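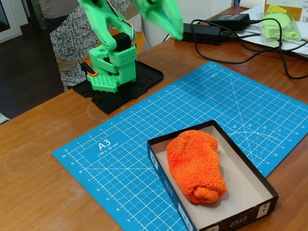
FOR IMMEDIATE RELEASE

Nautiyal Workshop to Open Its Doors for a Day of Tabletop Robotics

Visitors will see small robotic arms demonstrated at close range and may try the controls themselves

CLIRKIVDEN, 29 April 2021 – The Nautiyal Workshop, a community center for design and technical learning in Clirkivden, today announced the program for its spring open day. The event will be given over to tabletop robotics and will feature working demonstrations of arms built from 3D-printed parts. Admission is free, and all sessions are open to the general public.

The open day is the first public event under the Jirnero program, which the workshop began in January. Participants in the program learn to print, assemble, wire and adjust a small robotic arm over the course of 10 evening sessions. Previous experience is not required, and the tools and printers needed for the work are provided on site.

Demonstrations will take place at ordinary worktables. Each will center on a simple handling task with a soft household item, such as a rolled sock, and an open cardboard box. Program staff will explain how the arm is positioned, how the gripper is opened and closed, and why soft items call for a different approach than blocks or other rigid shapes. Cutting mats printed with a grid will be used on the tables as a guide for placement.

"Most people have seen robots in a film or through the window of a factory," said Yaneth Sánchez, director of the Nautiyal Workshop. "We would like our neighbors to stand next to one, look at the wires and the motors, and ask whatever they wish to ask. The arms are small enough to share a table with, and that changes the conversation."

The Jirnero program is led by Deisy Ríos, who joined the workshop as head of technical instruction. Ms. Ríos will give a short opening talk and will remain available through the day to speak with prospective participants, teachers and parents.

"A sock is a demanding object," said Ms. Ríos. "It bends, it has no fixed edges, and it never lies the same way twice. Our participants spend a good deal of time on the approach alone: the height of the arm, the angle of the jaws, the moment to close. Visitors should expect to see missed attempts as well as successful ones, and we will talk through both."

Program for the Day

Opening talk by Ms. Ríos, followed by the first demonstration.

Table demonstrations, repeated through the morning and afternoon. Places at the tables are limited, and visitors may be asked to wait for the next showing.

Supervised practice. Visitors aged 12 and over may operate an arm with a member of the instruction staff present. Younger children are welcome to watch when accompanied by an adult.

Parts bench. Printed parts will be available for handling, and staff will show how a shoulder joint and a gripper are put together.

Information desk for enrollment in the next session of the Jirnero program.

Attendance and Registration

The workshop can receive 200 visitors over the course of the day. Advance registration is requested and may be made at the front desk or by telephone during office hours. Groups from schools and colleges should register through a teacher or other responsible adult. Visitors without a registration will be admitted as space allows.

The entrance and all demonstration rooms are at street level. Visitors who need seating close to the tables, large-print materials or other assistance are asked to mention this when registering. Parking on the premises is reserved for visitors with limited mobility. A bus service from Hokonthorpe stops a short walk from the main entrance.

Personal photography is permitted during the table demonstrations. Members of the press who wish to film, or to interview Ms. Sánchez or Ms. Ríos, are asked to contact the workshop office in advance so that a quiet room can be arranged.

About the Nautiyal Workshop

The Nautiyal Workshop offers evening and weekend instruction in woodworking, sewing, electronics and digital fabrication to residents of Clirkivden and Hokonthorpe. It has almost 700 members and maintains a lending library of hand tools. The Jirnero program is its first course devoted to robotics.

Media Contact

Office of the Director
Nautiyal Workshop, Clirkivden

###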